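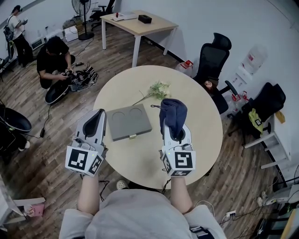 Navy cloth, grey case and a sprig of artificial flowers on the round table.

About Vosura

Vosura mends, alters and re-lines clothes. We also teach people to do it for themselves, a poor business model that we have somehow kept going. If you have a coat with a lining like a shipwreck, or a pair of trousers you were once on better terms with, you have come to the right website.

We work from two rooms above a shop on Koster Street. The stairs are steep and the bell is temperamental. Ring it, wait, ring it again, and someone will come down looking as though they have been interrupted in the middle of a buttonhole, which they have.

How we started

Vosura began as a stall. On Saturday markets you can learn a good deal about the state of a town's clothing, most of it discouraging. We sold thread, needles, buttons and patches, and we were not very good at selling them, as people kept asking whether we could simply do the job for them while they went to get a sausage roll. After a year of saying no, we started saying yes. After another year we had more coats than stall.

The first room came up in a February so cold that we did our measuring in gloves. The landlord described it as having character. It had a sink that ran in one direction only and wallpaper showing pheasants. We kept the sink. The pheasants went, apart from one strip inside the cupboard, where they continue to look surprised every time somebody wants the steam iron.

The name is made up. We wanted something short that would fit on a woven label, and every word we liked already belonged to a mattress company. Customers have told us it sounds like a river, a skin complaint and a minor saint. We answer to all three.

What we do

Mostly hems. We would love to tell you that our days are spent reviving opera cloaks, but the trade runs on hems, zips and the seat seams of work trousers. We do these properly and do not sigh where you can hear it.

Beyond that, we re-line coats and jackets, replace cuffs and collars, darn knitwear, patch denim, take things in and let things out. Letting out depends on how generous the maker was with the seam allowance. Older clothes are usually kind in this respect. Newer ones often have a seam allowance you could lose under a fingernail, and then we have to have a conversation about side panels.

We do visible mending for those who want it and invisible mending for those who do not. A word about the second. It is called invisible in the way that a quiet car is called silent. On a good plain wool, in ordinary light, you will struggle to find the repair. On pale silk, with your nose against it, you will find it at once and think less of us. We will tell you which you are likely to get before we start.

We do not do leather, wedding dresses needed by the weekend, or curtains. We used to do curtains. A single pair for a bay window took over the large table, both chairs and most of the floor for the better part of a fortnight, and we agreed never to speak of it.

The Trorkow

Regulars will know about the Trorkow, our oldest sewing machine, which came with a house clearance and weighs as much as a pony. It does one stitch. It goes forwards. It will go through canvas, webbing, several layers of denim and, on one occasion, a shirt cuff with its owner still in the shirt (no harm done, except to dignity). We have newer machines with screens and a great many stitches, among them a row of ducks. The ducks have been requested more often than you might think, always by adults.

We have the Trorkow serviced every spring and oil it in between. Parts are hard to come by, so if you find one in a shed, please ring us before you do anything rash like turning it into a table.

The classes

Evening classes began because customers would watch us sew on a button and say they could never do that. They could. Anyone who can wrap a present can sew on a button, and the button is more forgiving about corners.

Beginners start with hand sewing: threading a needle, tying off, running stitch, backstitch, hemming stitch and buttons with a proper shank. Bring something of your own that needs attention. A garment you like will teach you more than a square of practice calico, and you will be crosser when it goes wrong, so you will remember. We provide thread, needles, pins and tea. We ask you not to put the pins down near the tea.

The second course covers machines. The first hour is spent on threading one, and we know how that sounds. Almost every fault blamed on a sewing machine is a threading fault, and almost every person who has given up on one did so with the top thread round the wrong side of something. Once you can thread it blindfold (we do not insist) we move on to straight seams, curves, zips and, for those still speaking to us, an unlined skirt or a simple bag.

The darning evening runs once a month and is the nearest thing we have to a social club. People bring socks and complaints. Both get worked through. Start times are 6.30 p.m., and by that we mean kettle at half past and needles shortly afterwards.

Classes are small, because the room is. If one is full, ask to go on the waiting list. People drop out more than they mean to, particularly when the evenings get lighter.

The button wall

We have 3529 buttons on the wall in jars, sorted by colour and then by an argument between two of us about what counts as beige. The figure comes from a wet afternoon with no customers, and we are not going to do it again, so please treat it as final. If you have lost a button, bring one of its surviving relatives and we will look for a match. We find one more often than not. When we cannot, we will suggest changing the whole set, or moving the good ones up the front and putting the odd one at the bottom, where it can be tucked out of the way.

Buttons from the jars are free with any repair. Loose donations are welcome. Please take them off the shirt first.

How we price things

Every job gets a price before we touch it. If we open up a lining and find something horrible, we stop and ring you. We have a list by the till with the common jobs on it, and it is written in pen, which tells you how often it changes.

Sometimes the repair costs more than the garment did. We will say so. Some people take the thing home again, and that is fine. Others say they know, and could we do it anyway, because it was their dad's or because it is the only one with proper pockets. We have never found a good counter-argument to proper pockets.

We ask for payment on collection. Collection is the tricky part. At the last stocktake there were garments on the rail that had been finished for so long they had come back into fashion. After 2 reminders and a decent wait, unclaimed clothes go to the Dirkulon clothing exchange down the road, where you may have the odd experience of meeting your own jacket.

Thread, cloth and other opinions

We use polyester thread for most seams, cotton for cotton when it matters, and silk where somebody has asked nicely. We keep offcuts of lining, wool and denim, and we sell them by weight from a crate by the door. Customers with a quilt in mind should arrive early. The quilters are polite but they are very quick.

We wash our test pieces before deciding whether a thread or a patch is any good. You should wash your clothes before bringing them in, too. This is partly about shrinkage and partly about us.

We have no strong views on how many clothes anyone ought to own. Plenty of people will lecture you on that subject and we would only get in the way. Our interest begins at the point where the elbow gives out.

Who we are

A small team, most of us part-time, all of us with thread on our sleeves. Some trained in tailoring, one in theatre wardrobe, and one in accounts, for which the rest of us are grateful every quarter. We take on one trainee a year. No sewing experience is needed, but patience is, along with an ability to hear the phrase 'just a quick one' without flinching. Applications open in the spring and the details go up on the noticeboard page.

Finding us

Come to the green door on Koster Street, between the shoe repairer and the place that is always about to become a café. We are up two flights with no lift, and we are sorry about that. If the stairs are a problem, ring when you get here and we will come down to you, tape measure and all. The hallway has a chair and decent light, and we have pinned plenty of hems in it.

Small repairs take a week or so, linings longer, and anything involving sequins is by negotiation. In the run-up to Christmas everything slows down, as the whole town discovers on the same morning that its party clothes have shrunk in the wardrobe. Bring yours in early autumn and we will think very highly of you.

Workroom open mornings and afternoons, closed for lunch. The bell works best if you press it slightly to the left.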